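Rarnano Bench Arm: Build and Set-up Guide
Section 5: Fitting the gripper and trying a first grip
Revised August 2023

Before you start

The arm must be clamped to the bench and the base joint homed (see Section 3). You will need a 2 mm hex key, a small cross-head screwdriver and the gripper parts from bag 13. If you are building in the Trurnmont shared workshop, the screwdrivers are in the drawer under the vice.

CAUTION: Switch the supply off at the wall before plugging or unplugging the gripper servo. The Clarnine board does not protect the servo lead.

Fitting the fingers

1. Turn the servo horn by hand until the mark on it lines up with the mark on the housing.
2. Offer up the left finger, then the right. Put all the screws in finger-tight.
3. Close the fingers by hand. The tips should meet along their full length. If they cross, move the right finger back by one spline and try again.
4. Tighten the screws evenly. Do not use threadlock on the plastic parts.
5. Fit the wrist camera and route its cable behind the forearm, leaving enough slack for a full turn of the wrist.

Note: Builds made before May have a shorter camera cable. Leave out the second cable clip on these.

First grip

6. Clear the bench and lay down a plain, light mat.
7. Stand a soft object on the mat within reach of the arm. Felt or plush toys are best. Keep a second object well to one side of it.
8. Switch on, open the Ma control page and set grip force to 2.
9. Lower the open gripper with a finger on each side of the soft object, near its base.
10. Close in small steps and stop when both fingers press on it. Check the view from the wrist camera. 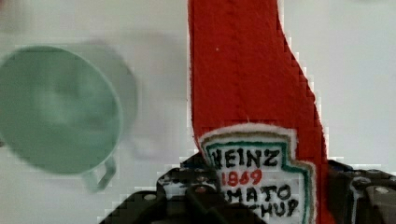
Fig. 5.1 Wrist camera view: felt ketchup bottle between the fingers, green cup to the left.

11. If only one finger touches, open the gripper, shift the wrist towards the gap and close again.
12. Raise the arm slowly. If the object slips, lower it and set grip force to 3.

CAUTION: Keep hands clear of the fingers while the supply is on. To stop the arm, press the red button on the base.

Go on to Section 6 to save the grip position.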